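Setting Up a Coffee Corner With a Pod Machine

Posted 4/3/23 by Piroska Virág
Filed under: Kitchen, Small Appliances

A single-serve coffee maker takes up less counter than a full drip machine, but the stuff that goes with it spreads out fast. Pods, mugs, spoons, sugar, the water jug. These are the things I do to keep mine in order, along with some notes on cleaning. I have had two pod machines in the Widstead apartment, and most of this applies to both.

Where to put the machine

Check the height first. A machine with a flip-up lid needs a good deal more room than it looks like it does in the store. Measure with the lid and handle all the way up, then compare that to the space under your cabinets. If it doesn't fit, put it on a table or a cart. I gave up on the counter and moved mine to a side table in March.

Keep it within reach of an outlet so you don't need an extension cord. Leave enough room to get at the water reservoir. If yours fills from the back or side, you will be sliding the machine out every morning unless you plan for it.

Don't set it right next to the stove. Grease gets on the lid and is hard to get out of the hinge.

Mugs

Only keep the mugs you use for coffee near the machine. Three is enough for our house. The rest go back in the cupboard.

Try every mug under the spout before it earns a place. Tall travel mugs often need the drip tray taken out. Very wide ones splash less but cool off quicker.

A two-tier turntable or round rack works well for this. Mugs go on top where you can grab them, and the low, flat things go underneath: sugar packets, stirrers, the box of filters if you use a refillable pod. Look for one with a rim on both shelves. Mine had a flat top shelf at first and a mug slid off the edge within the week.

If the shelf surface is slick, cut a circle of shelf liner to fit. Wash it in the sink when it gets sticky.

Pods

Take them out of the cardboard box. The boxes are bulky and you can't tell how many are left. A drawer near the machine is best, laid in rows with the lids up so you can read them. A shallow bowl is fine if you only buy one kind.

Put new pods at the back and use from the front. They keep a long time, but flavored ones fade.

Keep decaf in its own container. We mixed them once.

Loading a pod

Get the mug out first, then open the machine. Lift the handle until the lid stays up by itself. Check that the holder is empty, because a used pod is easy to forget. Set the new one in straight with the foil side up and press it down lightly around the rim. Don't peel the foil. Keep your fingers out of the bottom of the holder, where the needle is. 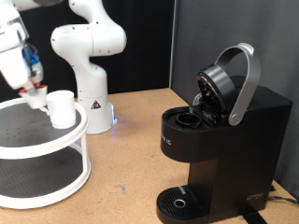
Lid up, pod holder empty, plain white mug on the top tier of the rack.

Close the lid firmly. If it won't go down, open it again and reseat the pod. Forcing the handle can bend the hinge, and the replacement part for my old Volard cost nearly as much as a new machine.

Cleaning

Every day: throw out the used pod after it cools. Empty the drip tray. Leave the lid open for a few minutes so the inside can dry.

Every week: wash the drip tray and the reservoir with dish soap and warm water. Lift out the pod holder if yours comes out, and rinse the grounds from it. Wipe the underside of the lid with a damp cloth. Go gently around the needle, and unplug the machine before you do it. Glossy black plastic shows every fingerprint, so finish with a dry microfiber cloth. Paper towels leave fine scratches.

Every three months: descale. Use the descaler the manual calls for, run it through, then run plain water until there is no smell. If you have hard water, do it more often. A slow stream or a short cup is usually scale or a clogged needle.

The rack needs a wash too. Sugar gets down where the posts meet the lower shelf. An old toothbrush reaches it.

Reader question

Someone asked whether the water can stay in the reservoir overnight. I empty mine if we are going to be away. Otherwise I top it up at night and change all of it at the weekly wash.

Related: Sorting the Mug Cupboard | Getting Coffee Stains Out of White Mugs | What to Do With Empty Pods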